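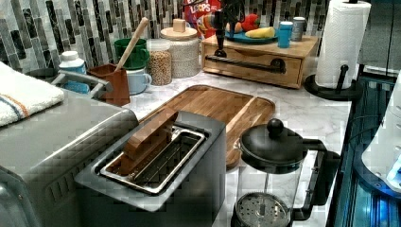

*Fig. 1. Breakfast counter with toaster, toaster oven and French press.*

## Unit 5: Does the "work triangle" explain breakfast?

The reading from the Flumthorpe handbook says a kitchen works if sink, stove and fridge are close together. I don't buy it for mornings. Toast and coffee barely touch the stove, so the triangle measures a walk that hardly happens.

Look at what competes for space in Fig. 1. The toaster overlaps the cutting board. A folded towel is on top of the toaster oven, which the handbook would call "misplaced storage." Maybe. I'd call it a flat surface doing what flat surfaces do. (I'd still move the towel before turning the oven on.)

The handbook also wants 16 inches of clear counter next to every small appliance. It gives no source for this. Measure your own counter before you repeat it in an essay.
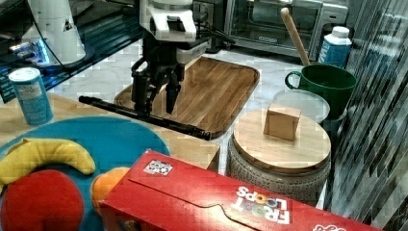

Trays come up next. The claim is that a tray "contains" clutter and cuts clearing time. Allia tested this in 20 homes, with 2 visits each, and let people time themselves. That's weak evidence. A tray also takes up counter, and a cereal box lying on its side or a few pieces of fruit won't all end up on it.

**For next class**

- Read the Litar chapter on counter depth. Skip the sales pages at the end.
- Sketch your counter at 8 a.m., before tidying.
- Mark anything you have to move to make toast.
- Bring one rule from the handbook you think is wrong, with your reasons.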